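Skollby Sandwich Morning – Gallery

Posted 12 December 2018 by Angeliki Bakalis

The kitchen at Skollby was open for sandwiches again this month, and 29 people ate before we ran out of rolls. Pictures go up here in the order of the menu board. Gerardo Marino planned the fillings and Rhydian Price did the shopping. Most of the bacon was cooked the evening before and kept in the fridge overnight.

Captions are short this time. If you want the full recipes, they are in the May folder under Pant, along with the soup list. Click any picture for the larger size. Prints can be ordered at the front desk, quote gallery number 1511.

What we made

1. Egg and cress
Gilang Pelupessy made these on soft white rolls. The eggs were boiled for 11 minutes, which some people thought was too long. Pictures to follow when Gilang sends them.

2. Cheese and pickle
The cheese came from Irnen and was cut thick. We used the sweet pickle, and next time there should be a sharp one as well. No pictures of this one yet.

3. Bacon
A cooked piece over its clear plastic tray, browned at the edges and still pale where the fat runs through it. The bread is on the pink plate. 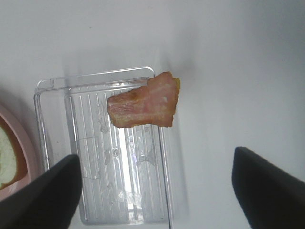 4. Tomato and basil
Abhishek Tomar brought the tomatoes. They were sliced and salted early, then left to drain on paper so the bread stayed firm. Pictures are still on Abhishek's phone.

Notes for next time

Bring more rolls – the small bakery order was not enough. Butter should come out of the fridge an hour before we start. The bacon can be served cold or warmed for a minute in a dry pan, and both went well. Five people asked for a version without mayonnaise, so we will keep a plain plate to one side.

If you have pictures from the morning, send them to Angeliki and they will be added to this page.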